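Pirix (Genombrowser)

Pirix ist ein Programm zum Anschauen von Genomen, und weil ich in unserem Gruppenwiki fast alle Artikel über Software schreibe, bekommt ihr auch diesen in meinem Plauderton (wer es trockener mag, liest das Handbuch). Entwickelt wird Pirix in der Arbeitsgruppe Marchal am Institut in Adinitz. Ich benutze es seit meiner Masterarbeit, bin also befangen, und zwar ordentlich!

Wozu man es braucht

Wer RNA sequenziert, bekommt am Ende riesige Textdateien mit kurzen Leseabschnitten, den Reads. Ein Genombrowser legt diese Reads auf das Referenzgenom, und man sieht, wo sie sich stapeln, wo Introns herausgeschnitten sind und wo eine Annotation schlicht nicht stimmt. Pirix zeigt dazu waagerecht übereinanderliegende Spuren: oben die Genmodelle, darunter die Abdeckung, ganz unten die einzelnen Reads. Die Reihenfolge lässt sich mit der Maus ändern, aber bitte erst nach dem Laden, sonst springt alles zurück. Das ärgert mich bis heute.

Besonders gern mag ich die Spleißansicht. Bögen verbinden die Exonenden, und je mehr Reads eine Verbindung stützen, desto dicker wird der Bogen. Bei Pflanzen mit ihren vielen zurückgehaltenen Introns ist das Gold wert, ich habe damit schon ganze Nachmittage verbummelt und das Arbeit genannt.

Geschichte

Die erste Fassung schrieb Thoa Chu während ihrer Doktorarbeit, eigentlich nur für den eigenen Gebrauch. Sie untersuchte die Blütenentwicklung bei einer Wildkresse, deren Genom damals in 102 losen Stücken vorlag, und die gängigen Browser kamen mit der Namensgebung dieser Stücke nicht zurecht. Also bastelte sie sich etwas Eigenes. Der Name war der Rechnername ihres alten Laptops, mehr steckt nicht dahinter (ich habe gefragt).

Öffentlich wurde das Programm mit Version 2, und mit ihr kamen die Zusatzmodule, die man einzeln nachladen kann. Seit Version 3 läuft Pirix auch ohne installierte Java-Umgebung, was die Zahl der verzweifelten Mails in unserer Gruppe spürbar gesenkt hat. Die alten Sitzungsdateien aus Version 2 lassen sich noch öffnen, nur die Farben gehen dabei verloren. Wer zurück zur alten Version will, findet sie auf dem Gruppenlaufwerk im Ordner Archiv. 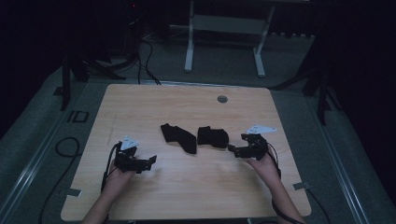
Arbeitstisch mit zwei schwarzen Stoffteilen und Handgreifern

Kurse und Verbreitung

Bekannt geworden ist Pirix vor allem durch die Kurse. Der erste fand am 13. Juli 2019 in Kurutthorpe statt, an einem Samstag, bei einer Hitze, die ich nicht noch einmal brauche. Ich saß als Teilnehmerin in der letzten Reihe und konnte vorher nicht einmal eine BAM-Datei von einer BED-Datei unterscheiden. 31 Leute waren angemeldet, die meisten aus der Biologie, dazu ein paar aus der Informatik, die am Vormittag sehr gelangweilt und am Nachmittag sehr still waren, als es um alternative Promotoren ging.

Der Ablauf hat sich seither kaum geändert. Am Vormittag lädt man einen kleinen Datensatz, sucht ein Gen und lernt zoomen (klingt albern, aber die Sprünge zwischen Chromosom und einzelner Base wollen geübt sein). Nach der Pause vergleicht man Wildtyp und Mutante und schreibt auf, was einem auffällt, bevor man auch nur eine Statistik rechnet. Thoa besteht darauf, und ich habe das für meine eigenen Kurse so übernommen. Inzwischen gibt es im November zusätzlich einen Onlinekurs, den ich mitbetreue. Die Aufzeichnungen davon liegen hinter einem Passwort, schreibt mir einfach.

Dateiformate

Pirix liest BAM, BED, GFF3, VCF und BigWig. Bei BAM muss die Indexdatei im selben Ordner liegen und genauso heißen, sonst kommt eine Fehlermeldung, die leider von etwas ganz anderem spricht. GFF3 wird streng geprüft: Fehlt einem Transkript der Elterneintrag, taucht es in der Ansicht einfach nicht auf. CRAM geht bisher nur über ein Zusatzmodul, und das ist auf meinem Rechner so langsam, dass ich die Dateien lieber vorher umwandle.
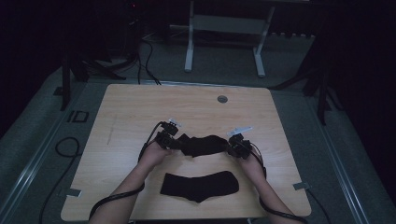

Heller Holztisch mit grauer Kabeldurchführung

Kritik und bekannte Schwächen

So lieb mir das Programm ist, ein paar Dinge gehören hierher. Der Arbeitsspeicher ist schnell voll, wenn man ganze Chromosomen mit allen Reads laden will, und eine Warnung kommt erst, wenn der Lüfter schon heult. Die Exportfunktion schreibt zwar schöne SVG-Dateien, setzt aber jede Beschriftung als einzelnen Pfad, sodass man hinterher keine Schriftgröße mehr ändern kann. Für eine Abbildung in meiner Dissertation habe ich deshalb sämtliche Gennamen von Hand neu getippt!

Und dann die Dokumentation. Sie ist freundlich geschrieben und an vielen Stellen veraltet, vor allem das Kapitel über eigene Genome. Der Menüpunkt, auf den dort verwiesen wird, heißt jetzt anders und steckt unter den Einstellungen, Reiter Quellen.

Siehe auch

Annotation von Genomen
RNA-Sequenzierung, Einführung für Neue
Spleißvarianten bei Pflanzen
Arbeitsgruppe Marchal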